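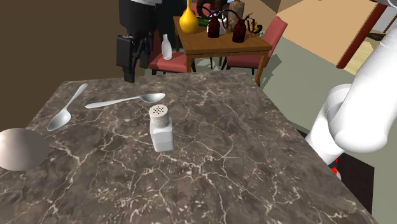

The work on the Skesier arm between June and August went mostly into simulation, as we agreed with the Kiltano fund in our last report. The real arm is still on the bench of the shared workshop in Brodton and it cannot yet be left to move without a person at the stop button. So we have built up the kitchen task first on the computer. The table there has a dark marble top with pale veins, and on it we put a salt shaker and two spoons. The shaker is the easier object, since it stands upright and has a regular shape. The spoons lie flat and they shine, and our grasp planner has more trouble with them.

We have made 400 simulated trials in this period, 200 with the shaker and 200 with the spoons. The results for the shaker are good enough to go to the real arm. For the spoons they are not, and I do not wish to present them as better than they are. In most of the failed trials the fingers closed above the handle. We think the error is in the height estimate and we have begun to correct it.

The workshop part went slower. The elbow bracket was printed again in a stiffer plastic, and the new one fits. The motor driver from Azimi arrived 20 days late and we could not test the wrist in July as planned. The cable for the emergency stop is now replaced with a longer one, so that it can be reached from both sides of the bench.

Spending is inside the budget. We used less than expected on electronics and more on filament. We ask for your permission to move $200 from the first line to the second. No other change is needed.

For the next period we plan:
Spoon trials repeated with the corrected height
First 10 supervised grasps of a shaker with the real arm
Wrist test with the new driver
A short safety sheet for the other members of the workshop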